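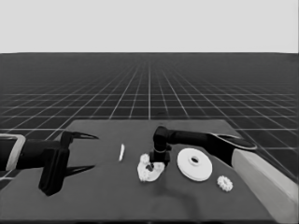 **Văduva**

## Skidel Bench: simulated two-arm demonstration recorder

Skidel Bench records teleoperated assembly demonstrations in simulation and writes them out as training episodes. The operator drives two arms facing each other across a plain table and works with small machine parts: toothed gears, a peg, a hub disc. The renderer output is grayscale. Color is left out of the standard build, and policies trained on it should be fed grayscale input.

### Recording

An episode starts when the operator arms the left controller and ends on a foot pedal press or a timeout. Part positions are drawn again at every reset within limits set in the task file. A reset takes 5 seconds on the reference workstation.

Each episode stores:

- joint positions and commanded targets for both arms
- gripper opening, commanded and measured
- pose of every loose part
- rendered views, including a close view at the gripper
- operator label (success, failure, discard)

State is logged at a fixed rate and views are rendered afterward from the log. A camera can therefore be moved or added without recording the episode again. Slow rendering does not affect the feel of the controls. 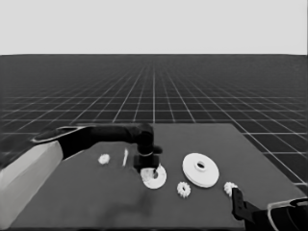
Jiltine wrote that failed grasps should ship with the set by default, with the label intact, as their filter had been throwing away episodes where the operator missed once and then recovered. As of release 4 the exporter keeps them. Only episodes marked "discard" are dropped, and the old behavior is available with `--success-only`.

Contact settings matter more than view settings for this kind of work. Thin parts lying flat on the table are sensitive to fingertip friction, and a value set too high will produce grasps that do not transfer to hardware. The task file accepts a range for friction and part mass, sampled once per episode and saved in the header.

### Starter set

The license includes 488 recorded episodes of gear and peg handling, with task files and contact ranges. Over 20 hours of operator time went into it. Use it to check a training pipeline before recording your own.

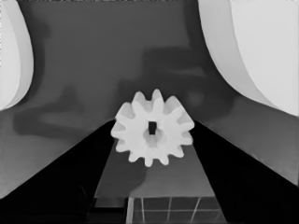

The starter episodes were recorded with one gripper model. If you swap the fingers, replay the logs before training: the replay tool reports any episode in which a held part slips or ends up in a different pose. Do not mix finger types in one set without the `gripper_id` field.

### Export

Troner, the bundled exporter, writes one folder per episode with a state table, image sequences and a header file. It runs from the command line and resumes after an interruption.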